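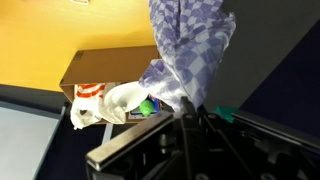 Packing boxes without the swearing

I've packed up a kitchen five times in my life now, and I've got rather fond of it! There's something lovely about a good plain cardboard box. It costs nothing if you ask nicely at the corner shop, it folds flat when you've finished, and it will take far more odds and ends than you'd think. These are the things I do every time, whether it's a house move or just the summer clear-out in July.

Start with the box

Run a line of tape along the bottom seam, then another across the middle. Cheap tape is a false economy (I had the bottom drop out of one on the stairs in Gatosstead, and I was still finding rice in the carpet at Christmas). I like a box I can get my arms right round. Big ones are tempting, but you'll fill them, and then you've got to lift them.

Pack on a table if you can. Your back will thank you, and you can tip the box towards you and slide awkward things in from the side – so much easier than leaning over and dropping them.

Tea towels are your best friends

I stopped buying bubble wrap years ago. Tea towels have to be moved anyway, so let them do some work! A checked cotton one folded in half will wrap a bowl nicely, and a second one scrunched up fills the gap beside it. Old pillowcases do very well too, and so do thick socks, which are just right for glasses.

Bowls and plates go in on their edges, like records in a rack. Stack small bowls with a bit of cloth between each. If you give the box a gentle shake and hear a clink, add another towel.

Carrier bags

Everyone has a drawer full of plastic carriers. Crumple them up and push them into corners, or use one to hold all the little bits that would otherwise end up in the bottom: corks, clothes pegs, the spare plug, the dog's ball. Tie the handles loosely so you can see what's in there. Anything that might leak gets a bag to itself, knotted tight, and stands upright.

Packets and half-used things

Be strict with these. Opened packets get a clip or a rubber band and go in last, wedged at the side where they can't fall over. Before my last move to Dritmont I made myself cook from the cupboard for 10 days, and apart from one very odd lentil supper it was great fun. I only had one box of food left by the end.

Keep cleaning stuff well away from anything you'll eat, in its own box, please!

Weight

My limit is around 7 kilos for a box with china in it. Stand on the bathroom scales holding the box, then without it, and take one from the other. Heavy things at the bottom, light things on top, and a towel over the lot before you close the flaps.

Labels

Write on two sides as well as the top, with a fat marker. "Kitchen" isn't much help when you've got a stack of them, so I put "kitchen – bowls, towels, mugs" and underline whatever I'll want first. The kettle box gets a big star and travels in the front with me.

When you unpack, slit the tape with a butter knife and flatten each box as it empties. Mine go behind the wardrobe, ready for next time.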